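October, sim bench notes, Gostley cell

Spent the morning on the early-release fault. In the Fadura build the arm goes for the blue cube, and on 9 of 27 runs the planner logs "grasp ok" with the fingers still open. It then carries on to the place step with nothing in the hand. The real cell would do the same, so no hardware runs until this is closed.

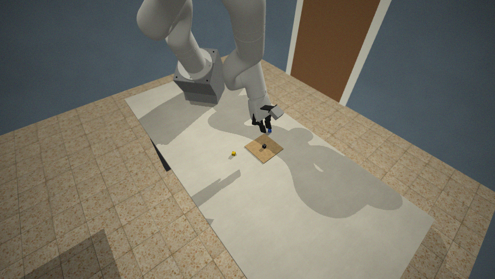 First guess was the contact threshold. Thoa Ngô dropped it and reran the bad seeds. No change. Then I went through the log for seed 279 line by line. The "ok" arrives 6 ms after the close command is sent, and the finger joints have not started to move. So the check is reading a stale state -- the value left over from the previous episode.

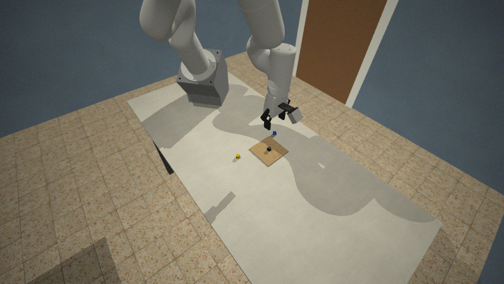 Gripper over the blue cube, fingers apart, nothing held. Black cube on the board, yellow to the left.

Reset clears the arm and the cubes but leaves the grasp flag alone. Nam wrote that part for the Vodunbridge demo, where every episode started from a fresh process, so it never showed up there. 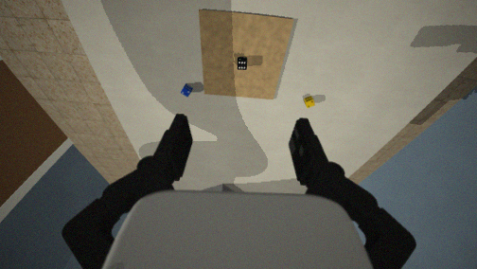 View down past the open fingers. Blue die on the left of the board, yellow on the right.

To do: clear the flag on reset, and make the check wait for finger motion before it reads contact. Rerun all 27 seeds with both changes, then each one alone. Thoa has the branch. Hardware lockout tag stays on until she signs the log.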